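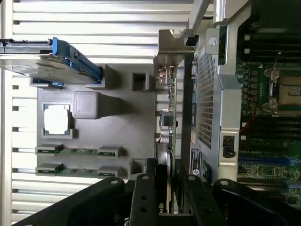

A server rebuild cell at Ekinci, with the parts tray beside an open chassis. Two memory modules are in their channels.

The Robot That Was Sure of Itself
By Baoshan Fang
Aug 2, 2024

I have spent a good part of my working life standing next to machines that pick things up and put them down again, and I am fond of them, the way you might be fond of a stubborn old dog. So please take what follows as a complaint from a friend.

Last October a cell at Ekinci, which refurbishes servers at its Dullilow plant, spent most of a night shift seating memory modules badly. The arm would lift a module from the tray, carry it over to the board, push until the force reading crossed a set number, and call the job finished. The log said so, line after line, with a cheerful little "complete" at the end of each. In the morning a technician named Drelia boards the usual way, on the test bench, and 3 of them would not start. By lunch she had pulled the whole night's work and found modules sitting high at one end, and 2 sockets with cracked latches.

The cause was small, as it so often is. A fingertip had worked a little loose on its bolt, so the gripper was holding each module at a slight tilt. One corner met the slot early, the push went up against the plastic, and the force reading climbed to exactly where everyone had told it to climb. The robot had been asked whether it was pushing hard enough, and it was. It had never been asked whether the module was in.

People at the plant were quick to blame the bolt, and I understand that -- a bolt is a nice thing to blame, you can tighten it and go home. The integrator, Beruvel, sent over a new torque sheet and a reminder to check the fingers at each shift change. Fine, good, please do check the fingers! But bolts will loosen again next year, and in my view the fault that deserved a meeting was the word "complete."

When you teach a young person to seat memory, you tell them to listen for the latch, and then to run a thumb along the top edge and feel whether it sits level. It takes a moment, and most of us keep doing it for the rest of our lives without thinking. We had given this machine a wrist camera and a force sensor, and then we let it skip the thumb. It photographed the slot before it pushed and never looked afterward, on the grounds that a second look would slow the cycle.

I have heard the case for speed many times, sometimes from my own mouth. A cell like that might handle 400 boards in a week, and a pause on every module adds up to real money by Friday. Still, the plant figured the night cost it 3,000 dollars in sockets and labor, before anyone counted Drelia's back, or the customer who waited.

What I would like is fairly plain. Let the arm look again after it lets go, and compare the height at both ends. If it can't tell, let it say it can't tell and leave the board for a person. Write "pushed" in the log when all you know is that you pushed. Ekinci did change that word in the end, after some grumbling over the software bill, and I am told the second look is being tried on one cell out of the row. I hope they give it a fair run before somebody asks for those seconds back.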